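Section 3: Getting your grout ready to seal

I've sealed more than 200 square feet of tile with the Dorovano kit by now, and the part I rushed the first time was the cleaning. So let's go slow here!

1. Sweep, then vacuum along the grout lines with the brush head (the one with the soft bristles, please - the hard one scratches).

2. Mix 2 capfuls of Gondden cleaner into a bucket of warm water. My neighbor Kirsten Bach swears by three, but she also rinses four times.

3. Wet a small patch and let it sit while you drink half a coffee. Then scrub the lines with a nylon brush, short strokes, back and forth.

4. Wipe up the dirty water with a sponge. Rinse the sponge a lot - more than feels reasonable - and change the bucket when you can't see the bottom.

5. Go over everything once more with plain water.

6. Open a window and leave the floor alone for 21 hours. I start mine after supper and stay off it until the next afternoon.

Note: If you're working in a damp month (I did my hallway in September, ugh), add another night of drying. Sealer over damp grout goes cloudy, and then you're back at step 1 with a stripper.

Caution: Never mix the cleaner with bleach or vinegar. Wear gloves, and keep kids and pets out of the room until the floor is dry.

Stubborn dark spots get their own treatment in Section 4, so don't wear your elbows out on them now.
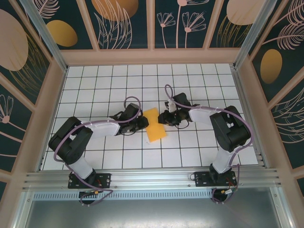 Yellow sponge on white tile with thin black lines.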